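Workshop Tips: Good Habits for a Two-Arm Bench

These are the house rules we follow at Stultthorpe for small tabletop arms. They suit a spare room or garage bench as well as a shared shop. Annag Semple wrote the first version and we revise it every October.

Before you power up

Wipe the tabletop and brush out the front rail. Grit in the grooves works its way under the base plates.
Tug each base plate by hand. If it moves, tighten it before you do anything else.
Follow every cable from end to end. Leave enough slack for the joint to turn all the way, but no loop big enough to catch on the other arm.
Put the stop switch where you can reach it without leaning over the table.

While the arms are running

Keep hands, sleeves and hair out of the space both arms can reach. Stop both arms before you pick up a dropped part, even if only one is moving.
Run a new routine at the slowest speed 4 times before raising it.
One person gives the commands. Anyone else at the bench can call a stop, and the stop is obeyed first and discussed later.

Setting out the work

Put out only what the job needs. For sorting desk items, a few computer mice and a calculator in front of a shallow tray are plenty. Leave a gap wide enough for the gripper between pieces.
Store papers and binders upright at the back, and use wall baskets and shelves for the rest. Check that neither arm can hit them at full stretch.
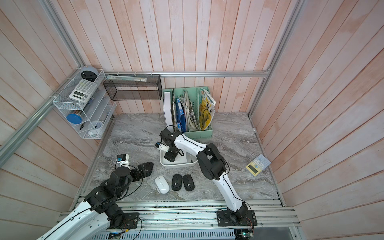

Shutting down

Park both arms low and clear of each other, then cut the power. Support any arm that sags when the motors let go.
Write the run number and any faults in the log. Ours is at 647, and the faults column is the part we read most.
Unplug the supply at the wall before touching bare wiring or a circuit board.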